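## 4. Placing Your Clukico Stool

Now for the fun part! Your stool is built, the feet are on, and you get to find out how many jobs one little seat can do around the house. The Clukico is light enough to carry in one hand, so try it in a few rooms before you settle on a favourite.

### 4.1 Before you start

- Wipe the floor with a damp cloth and let it dry. Grit under the feet will mark polished tile.
- Check that all four feet are pushed fully home (see Section 3).
- Keep the Riis felt pads handy if your floor is timber. You won't need them on tile or carpet.

### 4.2 Choosing a spot in the living room

1. Pick a flat patch of floor. Grout lines are fine, but keep all four feet off the edge of a rug.
2. Set the stool down and press on each corner of the seat in turn. If it rocks, give it a quarter turn and try again.
3. Leave 20 cm between the stool and any cupboard or drawer, or more if the drawer is a deep one.
4. Sit down gently, with your weight over the middle of the seat.
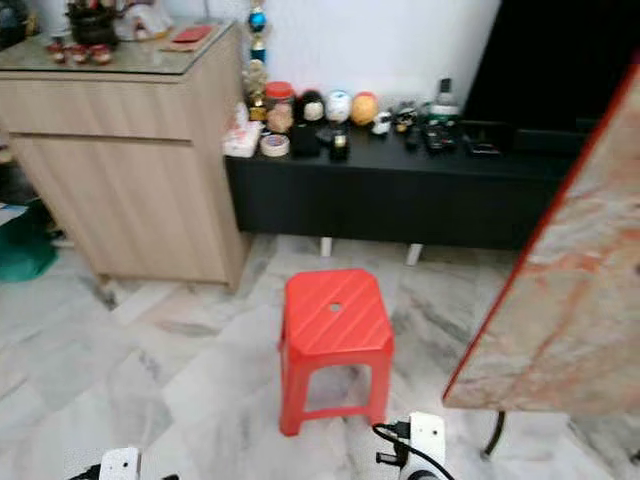
Living rooms are where this stool really earns its keep, especially if every flat surface is already spoken for. We love a bright colour for exactly that reason: you can spot it straight away and you're less likely to trip over it on your way to the couch. A red one on marble tiles stands out beautifully, and with a busy TV console close by, trophy, tissues, ornaments, remotes and all, it makes a handy perch while you dust along the top or sort out what stays. Move things down to the floor or a tray first, then sit and work from one end to the other.

> **Note:** The small round hole in the seat is a finger hold. Hook one finger through it to shift the stool a short way. For longer trips, or on stairs, carry it by the edges of the seat with both hands.

### 4.3 Using more than one

If you bought the Prolau set of 2, they stack! Line up the legs, lower the top stool slowly and stop when the seats meet. Never sit on a stacked pair.

**CAUTION**

- Do not stand on the stool. Use a proper step for high shelves.
- Do not tilt it back onto 2 legs.
- Keep it well away from heaters and open flames.
- Stop using it if you see a crack or a whitened patch on any leg.

### 4.4 Spare feet

Replacement feet come in a bag marked Pronmont part 810. Warm water softens them nicely if they're stiff to fit. Dry them well before you push them on.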